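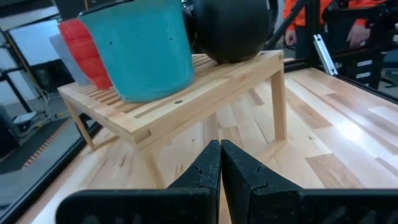

Prilmont Houseplant Watering Log - data card

What it is

A table of watering dates and soil moisture readings for 60 potted plants, kept by members of the Prilmont plant swap. One row per watering. Mercedes Taipe put the files together and fixes them when somebody complains.

What it is not good for

Please don't use it to prove that a moisture meter saves plants. Most of us bought the same cheap probe, and two probes pushed into the same pot rarely agree. I have seen the Pruvcombe care chart quoted as if it had been tested on something. I can't find where.

Columns

plant_id - stays the same after repotting
date - day of watering, often filled in from memory
reading - 0 to 100, no unit, whatever the box says
amount_ml - a guess in roughly 70 percent of rows
notes - free text, spelling left alone
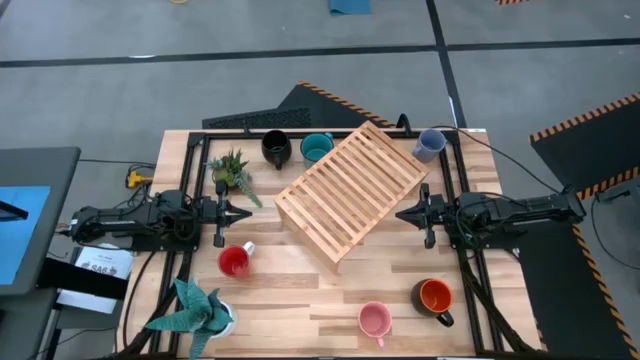 Butcher-block tabletop, light hardwood strips.

Known problems

Readings from September are too high across the board and I don't trust them. 20 plants have no species name. "Looks fine" in the notes means very little, and the same person wrote it about a fern that was gone by the next row.

Changes

Version 2, 28th March: removed duplicate rows, put back the ones that weren't duplicates.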